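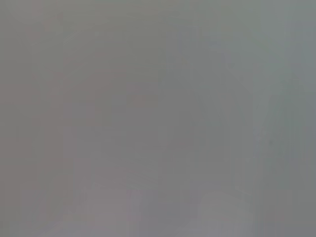

Figure 4. Close view, out of focus. Mid-grey, with a faint pinkish-mauve cast towards the left.

8 min read

5. Colour names and the seller's vocabulary

5.1 The maroon problem

Anyone who has spent an evening with classified listings for older cars will know that paint is described with great confidence and very little agreement. Our coders met this difficulty in the first batch and never got past it. The same Kutberg saloon, advertised twice by successive owners, was "burgundy" in one listing and "deep brown, original" in the other. Both sellers used the word "stunning", which we had by then stopped coding.

The sample for this section is 800 listings drawn from the Vaněk classifieds archive, all for vehicles built before the introduction of factory paint plates. Without a plate, the seller is the only authority on colour, and the seller also wants the car out of the garage. We grouped the wording into three loose families: manufacturer names (Pisik Ivory, Amidari Dove), ordinary names (grey, cream, red) and what Kubíček, in her earlier work on auction catalogues, calls aspirational names. The last family includes "champagne", "gunmetal", "storm" and one "colour of money", applied to a ute whose listing gave no other clue.

5.2 Grey as a residual category

Grey deserves a paragraph to itself, having been given very little by the sellers. It was the colour most often left bare of any adjective, and the one most often renamed when the car came up for sale again. A grey Amidari wagon could expect to become silver by its second listing and pewter by its third. No car in the sample travelled the other way. We found no silver car later advertised as grey, though several were later advertised as "project".

Renaming also tracked the condition claims discussed in Section 4. Where a seller conceded rust in the sills or a tired gearbox, the colour tended to improve. We do not wish to make too much of this. It may be that people who own up to a perforated boot floor are more expressive people in general, and our coding scheme has no column for that.

5.3 Agreement between coders

Coders worked from the listing text only and were asked to assign each paint name to a family without consulting one another. Agreement was good for manufacturer names and acceptable for ordinary ones. For aspirational names it was poor, and the worst single item was "oyster", which one coder took to be a manufacturer name, one an ordinary name, and one a misprint. Disputed items were settled by Silvia Kubíček, whose decisions are final and, in the case of "oyster", unexplained.

A second source of disagreement was the two-tone car. Sellers commonly name the upper colour and leave the lower to the buyer's imagination, or name both in an order that does not match the body. We coded the first colour mentioned. This overstates the share of white in the sample, white roofs being a point of pride among Pisik owners, and readers who care about white should treat the totals with caution.

5.4 Limits

The archive holds no interior colours for the earliest listings, so nothing can be said of trim except where a seller volunteered it. Many did. The upholstery findings are held over to Section 8, where the word "leatherette" receives the attention it has been asking for.

Contact | Copyright | Back to top

This site uses cookies to remember your reading preferences. Accept or manage your settings.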